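4.2 What people said about their floors

I went into this part of the study expecting to talk about noise. Noise is what the housing literature talks about, and it was the first item on my interview guide. What I got instead, over one long January in Brudesdale, was hour after hour on the subject of dark floors, and I've decided to give them the space they took up in the interviews.

Some background first. We mailed the questionnaire to 669 households and got 641 back, a return rate I still can't quite believe (I think the cold helped – people were home). The last page had an open box that said "Anything else about your rooms?" Around 400 people wrote something in it, and floors came up so often that Kaiwen Lei and I had to add a new code halfway through and go back to the start of the pile. Kaiwen was very patient about this.

The complaints about dark boards were easy to sort. They show dust. They show crumbs, dog hair, and the path from the couch to the fridge. Several people told me they swept more often after moving in than they ever had before, and one man kept a broom in each room and was a little embarrassed when I wrote it down. What I found harder to sort was the affection. The same people who griped about sweeping would tell me, sometimes in the next breath, that the room felt warm, or serious, or "like a room for grown-ups." I started asking about edges too, as so many people had painted their baseboards or put down a strip of color where the wood stopped. Blue was a favorite. Figure 3 is a rendering of that pairing, dark brown boards with a bright blue trim. 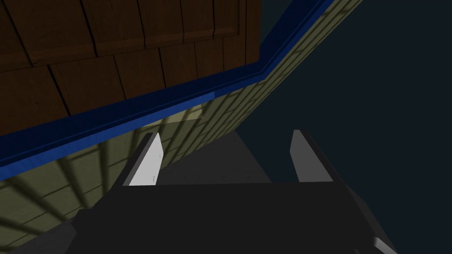

Figure 3. Dark boards with blue edging.

Anneli Kinnunen thinks I am making too much of color, and that what people really like about an edge is having a place where the cleaning can stop. She read an early draft of this section and wrote in the margin that a gray strip would do the job just as well. I'm not sure. When I put her idea to people in the second round of visits, most of them laughed and agreed with it, and then went right on talking about color. Ruan Kekana's transcripts from Vokside go the same way, though his group is smaller and mostly renters, who weren't allowed to paint anything.

Renters bring up a problem with my coding that I should own up to. I had counted rugs as a sign of dislike, figuring that you cover what you don't want to look at. For renters that was often right. Owners, though, mostly used rugs to protect boards they were fond of, so the rug counts in Table 2 should be read separately for the two groups – the combined row doesn't tell you much.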